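Psychic Fair Returns to Gravemell With Higher Prices and Few Answers

The Cetness Psychic and Wellness Fair is coming back to Gravemell in July, and the organizers say it will be their biggest yet. They said that last year too.

Admission is $15 at the door, up from $10. That gets you into the hall and not much else. A "mini reading" of 20 minutes costs extra, with prices set by each reader. The flyer promises 100 percent accurate guidance on love, money and career, and a line of small print at the bottom says all readings are for entertainment only.
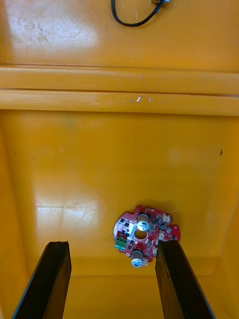
Organizers claim 228 people left last year's fair "with their questions answered." Asked how that number was reached, a spokesperson for Stetura, the company running the event, said it came from comment cards. The cards were not kept.

Stetura also plans an aura photo booth, a crystal market and a talk on reading your home's energy before you sell it. The talk is free. The follow-up home visit is not, and the company would not give a price for it over the phone.

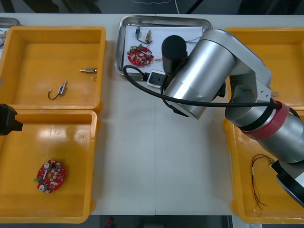
Refunds are not offered on readings, even if the reader gets your name wrong. Visitors who want to complain can fill out a form at the front desk before 5 p.m.

Doors open at 10 a.m. Parking is free behind the hall. Advance tickets are on sale now and cost the same as tickets at the door.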